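My aunt Florencia Lucero loads a dish rack like she's filing paperwork, and for years I thought that was a bit much. Then I moved into a place with no dishwasher and one short stretch of counter, and now I do it her way!

## What you need

- A wire rack with dividers, the kind that holds plates on edge (mine is from Prinley, but any will do)
- A clear bit of table next to it
- A dry cloth

## Loading the rack

1. **Clear everything out first.** Mugs, stray forks, the lid that belongs to nothing. Give the bottom wires a wipe while you're in there.

2. **Rinse under the hot tap.** A quick pass front and back. I used to skip the backs and ended up with a soapy ring on every shelf in the house.

3. **Start at one end and work across.** One plate per slot, all facing the same way. My heavy plates go in first and the light plastic ones after, so nothing gets knocked flat while I'm still loading. Let each plate lean on its divider, and don't worry if neighbors overlap a little (mine always do).

4. **Hold plates low on the rim.** If you grab the top you tend to drag the next plate along with it, especially when the two are different sizes.

5. **Keep the fancy one for last.** I've got a red plate with flowers on it that I can't stand to see scratched, so it waits on the table until the others are sorted. 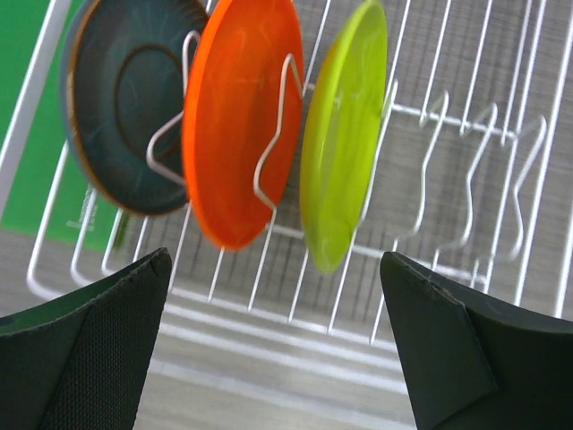
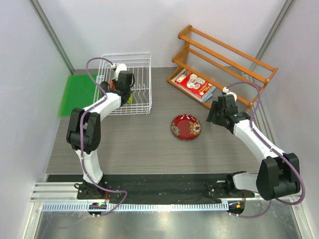
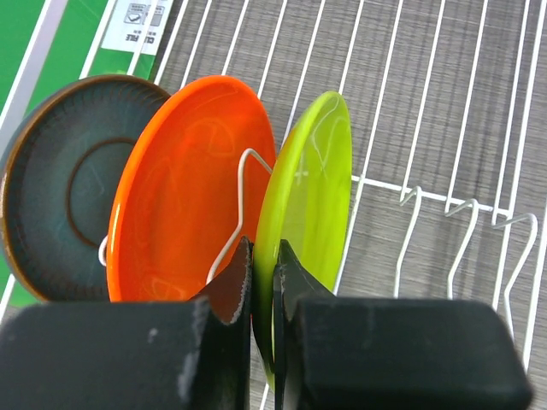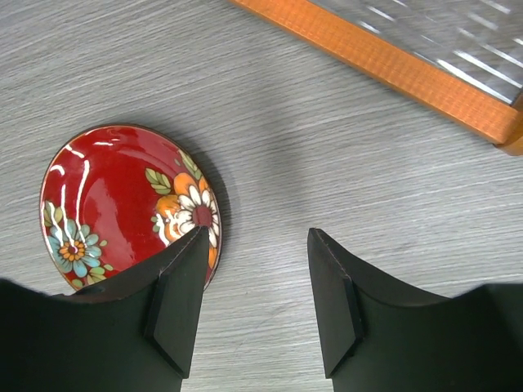
## Drying and putting away

Leave the rack alone for 65 minutes if you can. In December, with the heat on, mine are done sooner, but in a damp week I end up reaching for the cloth anyway. Check the raised ring on the underside of each plate, that's where the last of the water hides.

Then unload from the opposite end, so the plates you put in last come out first. Wendy Rowbotham next door goes front to back and swears it's quicker. We've agreed to stop discussing it.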